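Descaling and general kit notes, mostly for the coffee corner but some of it does for kettles too. Written up quick, will tidy later.

## Descaling

Hard water here, so every 2 months. Soft water you can stretch it. Don't wait for the light to come on, by then the flow's already gone slow and the coffee tastes of hot pennies.

- Empty the pod bin and drip tray first. Every time. I forget and it overflows.
- Citric acid from the baking aisle, one heaped tablespoon to a litre of warm water. Stir till clear.
- Run half through. Switch off. Leave 19 minutes, or however long it takes to do the washing up.
- Run the rest through.
- Two full tanks of plain water after. Three if you can still taste lemon.

No vinegar. The smell gets in the rubber bits and stays there till Easter. Itzel Cisneros swears by it for her kettle and fair enough, kettles are just metal, but keep it out of anything with seals.

The Barajas machine wants its own sachets according to the booklet. If it's still under guarantee, use those and keep the reciept. After that, up to you.

## Grinder

Stale oil is what makes good beans taste flat. Nothing to do with the beans.

Unplug it. Hopper off, tip out what's left, wipe the hopper with a dry cloth. Stiff little brush round the burrs – an old pastry brush cut short is perfect. Hoover nozzle over the top for the dust. Never water on the burrs, they go rusty overnight.

Some people grind dry rice to clean it. Don't. Too hard for the small motors and the powder packs into the chute. My old Drereck never got over it.

After cleaning, bin the first spoonful you grind. Then check your setting, it may have shifted a notch when you put it back together.

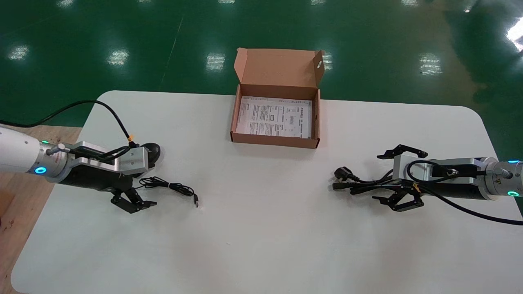

Setting wise, go finer if it runs through fast and tastes sour, coarser if it drips and tastes bitter. One notch at a time, and make a whole cup before you decide. Write it on a bit of masking tape and stick it on the side. Different beans, different tape.

## Storing beans and ground

Cupboard, not fridge. The fridge is damp and everything in it smells of onion.

Airtight tin, away from the cooker. Leave the beans in their own bag inside the tin if it's got a valve, squeeze the air out, peg on top. Whole beans are good for a month once open. Ground, a week or two, then it's for cakes.

Freezer is fine if you do it properly: small bags, a few days' worth each, flat, air pushed out. Let the bag come up to room temperature before you open it or you get water on the coffee. Don't refreeze.

Pods keep for ages, but the paper ones dry out once the outer packet is open. Back in a box with a lid.

## Stains

Mugs: bicarb and a damp sponge, rub, rinse. Works on teapots as well.

Flask: two teaspoons of bicarb, boiling water, lid OFF, leave till cold. Bottle brush. The lid comes apart on most of them, have a look at what's under the rubber ring and then be sick.

Milk wand: wipe the second you stop steaming and give it a quick blast after. If its already crusted, stand the tip in a mug of hot water for ten minutes. Pin for the holes.

Coffee on a shirt: cold water from the back, bit of washing up liquid, cold again. Never hot.

## Odds and ends

Used grounds, dry them on a baking sheet and put them in a saucer at the back of the fridge. Swap when you remember. Good for scrubbing a roasting tin too, but not down the sink. I paid a plumber to learn that one.

Frothy milk that won't froth: nearly always the milk. Fresh carton, straight from the fridge, jug cold as well.

Vandana Mittal's trick for a drippy spout on the moka pot: cut a new seal ring to size, and wipe the rim before you screw it shut. One stray bit of coffee is enough to make it leak. Don't tamp the basket either, just level it off with a finger.

Spare filters are in the Korunano tin, second shelf. Need more citric acid.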